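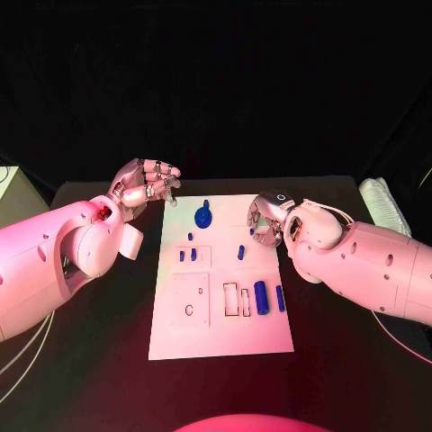 Brenda Dawber says the only sane way to start a kit like this is to lay every blue part out on the sheet first and touch nothing until you've had a coffee. I had the coffee. Then I had another, and went looking for the instructions, which Privetti prints in a gray so tactful it's barely there.

Step 6 wants the gear on its peg before the small blocks go in. Step 16 assumes you did the blocks first.
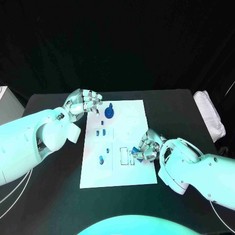

I went with step 16, mostly out of spite. The plates are the pleasant part, all straight edges and no opinions. The pegs are tiny and I've already written to Privetti about spares.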